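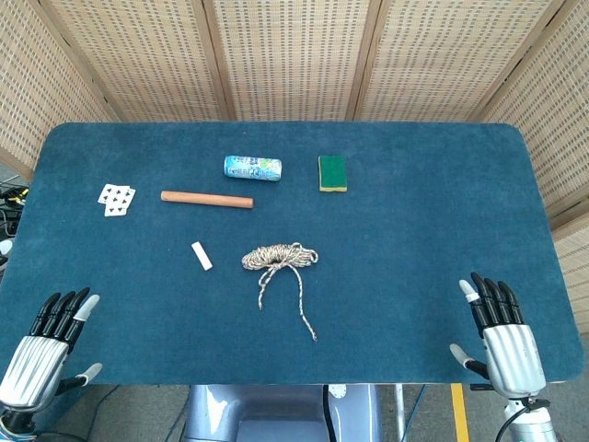 Home Posts Notes on Software Archive About

For the last weeks I have been rewriting the part of our planner which decides what to pick first. I promised in October that I would write about it, and I am late, so I will try to put everything in one post.

Our software has two big parts. Pondulon is the perception side: it takes the head camera and gives back a list of objects, each with a pose and a number for how sure it is. Feleck is the planner. It takes this list and chooses a hand, a grasp and an order. Between them was a small script that I wrote in one evening and that stayed for more than a year. It sorted the objects by distance to the nearest hand and nothing more.

For blocks and cans this script is fine. The trouble begins when the table has things of different nature on it. My usual set now is a can lying on its side, a dish sponge, two playing cards with one partly over the other, a wooden dowel, a small white block and a coil of braided rope. The rope in front is near the middle of the front row, so the old script always wanted the rope first, and the rope is the worst object to start with. Its pose is hardly a pose. Pondulon fits an ellipse to the bundle and ignores the tails, and one of the tails is long. If the planner thinks the rope is only the bundle, it believes the surface in front of it is free.

So the first change was to stop asking for one pose per object. Every object now has a type of shape: rigid, soft, flat or line. A line object carries a chain of points, and the planner keeps a thin forbidden zone along the chain. The code for this is short, but I lost many days because the chain sometimes jumped from one tail to the other between two updates. I now match the new chain to the old one from both ends and keep the cheaper match.

The second change is the ordering. I gave each object a cost with three terms: how uncertain the pose is, how much space the grasp needs around it, and how many other grasps it blocks. The third term made the biggest difference. The dowel is long and lies between the can and the front row, and for many can grasps the fingers want to pass exactly there. With the new cost the dowel usually goes early, the can follows it, and the rope waits until the end.

The cards I have not solved. Pondulon reports them as one object in most layouts, with a strange outline of seven or eight corners. On this blue surface the white faces are easy to separate from the background, but not from each other. I tried to use the printed pips to find the direction of each card. It works when the top card leaves enough of the lower one visible. For now the planner marks the pair as flat, puts it last but one and slides instead of grasping.

I replayed 2,107 saved layouts through the old script and the new ordering. The order was different in 694 of them, fewer than I expected. Planning time went up to around 40 milliseconds per layout, which I can accept.

One note on tooling. I moved all the replay work to Numero, our small viewer, and added a button that shows the cost terms above each object. I should have done this before the rewriting. Two of my bugs were only a wrong sign in the blocking term, and with the numbers on the screen I found both in the same afternoon.

Next is the merge into the Crichton branch, where the hand controller has its own idea about when a grasp is finished. I already know that the two timeouts do not agree.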